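Small Mammal Care, Unit 9: Feeding the House Rabbit
Handout to go with the lecture. Please bring it back for the practical, with your own notes scribbled all over it.

We ran out of time before the break (my fault, I do go on about hay), so this handout picks up at the part of the lecture where we had just drawn the long, looping gut on the board.

Why hay comes first

A rabbit's teeth never stop growing, and its gut never really likes to stop moving. Long, coarse hay looks after both. An adult rabbit should have grass hay in front of it day and night, and it should make up by far the biggest share of what it eats. Timothy, orchard grass and meadow hay are all fine. Alfalfa is a legume, richer in protein and calcium, so we keep it for youngsters and nursing mothers and move growing rabbits over to grass hay bit by bit.

If an owner tells you "he won't eat hay," ask how many pellets he gets. Very often the bowl is topped up every time somebody walks past it, and who would eat their salad after all that cake? Ask where the hay is kept, too. Many rabbits love to munch while they sit in the litter box, so a rack right beside it can work wonders!
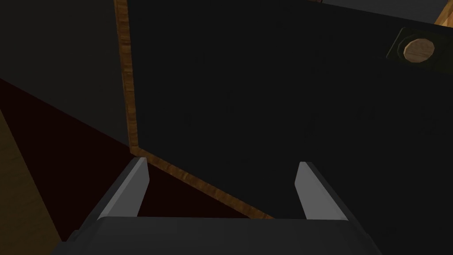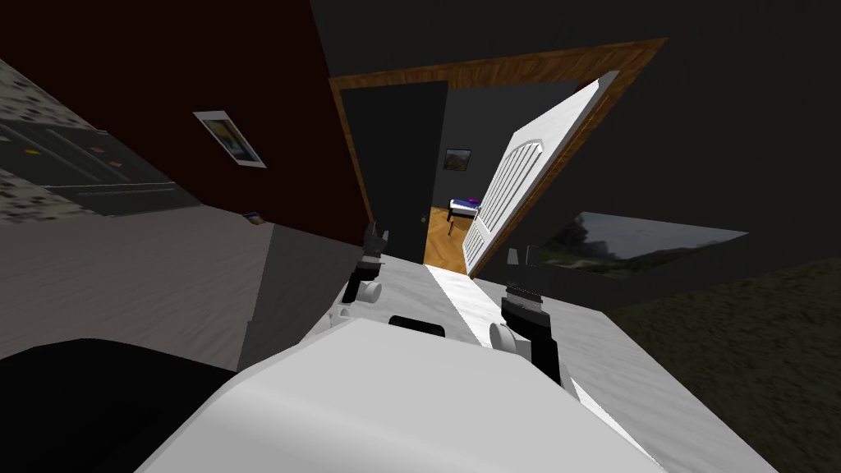 Pellets and greens

Pellets are a small extra for most healthy adults. Choose a plain one, high in fiber, and leave the colorful mixes with seeds and dried corn on the shelf. Rabbits pick out the sweet bits and leave the rest, just as we would. Measure the day's portion on a scale, with the amount based on the rabbit's weight and condition, and please don't trust a "scoop," as scoops come in every size under the sun.

Leafy greens can be given daily. Romaine, cilantro, basil and dandelion leaves are good ones to start with. Bring in one new leaf at a time, a little at first, and watch the droppings for a day or two before adding another. Fruit and carrot are treats, and small ones at that. Fresh water should always be there, and a heavy bowl is often easier to drink from than a bottle.

When to worry

A rabbit that has stopped eating, or has stopped passing droppings, needs a vet the same day. I can't say this strongly enough. Don't let an owner wait to see how things look in the morning, and don't suggest skipping a meal before surgery the way we would with a dog or cat.

For next time

Read the Bhattacharjee chapter on teeth and write up to 454 words on how you would change the diet of an overweight rabbit that lives on pellets. Allow yourself at least 15 minutes with the Listar feeding chart first, as the columns take some getting used to.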